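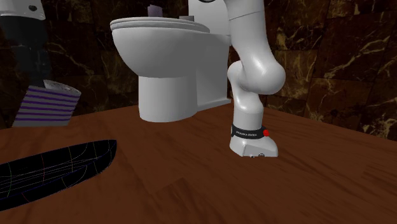
Fig. 4. Dark tiled wall and wooden surface.

4. Setting up the Clarnau drum module

1. Switch the amp off. Your neighbours will hear about the band soon enough. 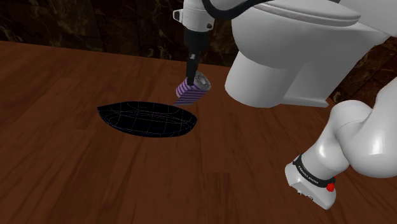 2. Run the snare lead to input 2 and the kick to input 8. The labels are small — bring a torch.

3. Hold Kit for 15 seconds until the display blinks.

Note: Kit 18 is all cowbell. It can't be deleted.

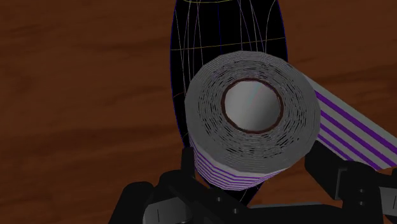
4. Turn the volume up slowly and hit the snare once.

Caution: Once means once.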